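News from the Path Follower

Tsion's new planner is in, and oh, we are so pleased with how it reads a wide sandy path bending off to the right!
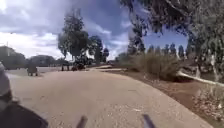 What changed in Filta

Filta now looks for the edge between pale gravel and bare dirt, and it keeps fallen logs and scrubby brush on the verge out of the route. Rajeshwari also got replanning down to 200 milliseconds (she brought cake, bless her). If you'd like to try it on your own logs, write to Chaltu and she'll set you up.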